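Reading time: 3 minutes

How a zoo museum gets its labels right

A label is the small sign next to an enclosure or a display case. It tells you what the animal is, where it lives and what it eats. It looks simple. Making one takes several weeks of work, and this page explains the steps used at the Kimthorpe animal park.

What a label has to do

Most visitors look at a label for a very short time. At Kimthorpe, staff stood near the otter pool with stopwatches and timed 173 visitors. The usual reading time was almost 8 seconds. In 8 seconds an adult can read a few short sentences. A child of seven can read fewer.

This means the most useful fact goes first. The animal's name is printed largest. The second line says one thing you can check by looking, such as the shape of the feet or the colour of the tail. Facts that cannot be checked by looking come lower down.

Step 1: The fact sheet

The keeper of the animal writes a fact sheet. It is long and it is not meant for visitors. For the porcupines it lists body mass, diet, sleeping hours and the name of every plant they are given. A second keeper reads it and marks anything that is out of date. Animal names do change when scientists find that two groups are less closely related than people thought.

Step 2: The draft

A writer picks facts from the sheet. The rule at Kimthorpe is three facts for each label. The writer also chooses a question, for example 'Which feet does it use to dig?' A question gives the reader a reason to look up from the sign and back at the animal.

Long words are allowed if the label explains them. 'Nocturnal' is followed by 'active at night'. 'Quill' is followed by 'a stiff, hollow hair'.

Step 3: The test

The draft is printed on plain paper and taped in place. This is called a mock-up. Children from a local school read it and are then asked what they remember. If most of them remember the wrong thing, the label goes back to the writer. Gunnel Dalen, who runs the tests, keeps a record of every mistake. On one draft, children thought the porcupine could throw its quills. The label had said that the quills 'come out easily'. It now says that they 'come off when something touches them'.

Step 4: Size, height and colour

The letters must be large enough to read from behind the barrier. The sign must be low enough for a small child and a wheelchair user, and it is tilted so that the sky does not shine off it. Dark letters on a pale background are the easiest to read. The panels at Kimthorpe are called Risden panels, after the first building where they were used.

Touch labels are made as well. These have raised lines and braille – a system of dots that is read with the fingertips.
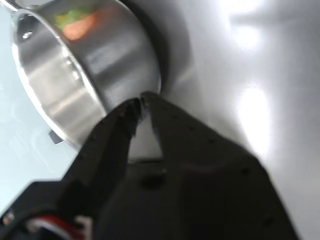 Exhibits and Displays

Step 5: Checking after opening

A finished label is checked every December. Rain gets behind some panels, sunlight fades the red ink before the black, and animals move to other enclosures. A label with no animal behind it confuses people, so it is taken down on the same day.

In the last check, 16 labels were replaced. Most had faded. One, in the Cassim aviary, was correct in every way but had been hidden by a growing shrub.

Try it yourself

Choose an animal you can watch, such as a pigeon, a snail or a pet. Write its name. Write one fact that a reader can check by looking, then two more from a book. Add a question. Ask someone to read your label for 8 seconds, then cover it up and ask what they remember. Change the words and test it again with a different person – the first reader already knows the answers.

Sign up for our newsletter to receive new activity pages each month. You can unsubscribe at any time.

Contact us | © Kimthorpe Learning | Back to top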